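May 17, 2023

**Zekcombe small office refit – progress to date**

We're really happy with how this stretch has gone! The rooms are painted, the doors are hung and the first desks are in. Spending stands at $3607 for furniture and $749 for door hardware, both inside the grant. The white walls make even the smallest office feel bright. 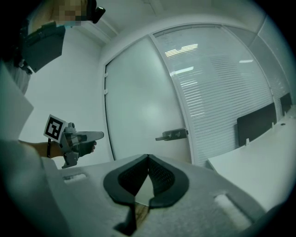

## Doors and glass

Gedent finished the last of the lever handles ahead of plan, and we've now signed off 17 of them. Blinds are up on the glass partitions, so people can take a call in peace and still get daylight from the corridor.

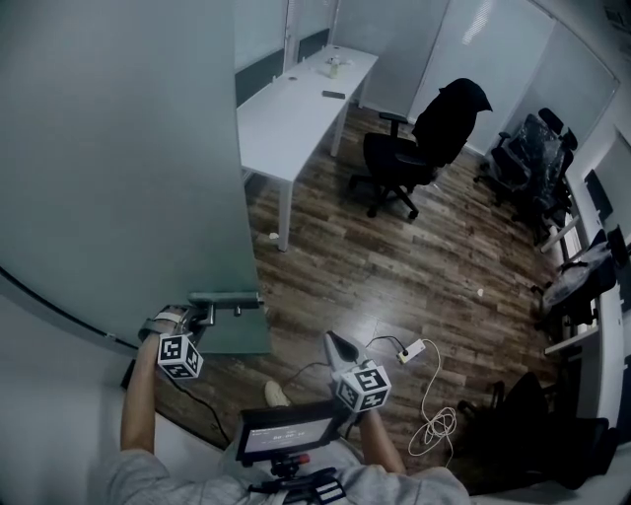 Power is our main job for the next stretch. The Nustis quote came to $752 for extra wall outlets, and we'd like to go ahead. With a power strip and loose cable lying on the floor, a room like this one isn't ready to hand over – the wood-grain floor deserves better, too! Cable trays for the desks are priced separately.

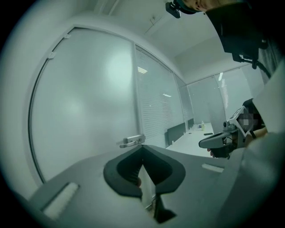
Lo will deliver the remaining desk dividers in July. We'd also like your okay to move the leftover paint money into chairs, and we'll send the revised budget sheet with the next report.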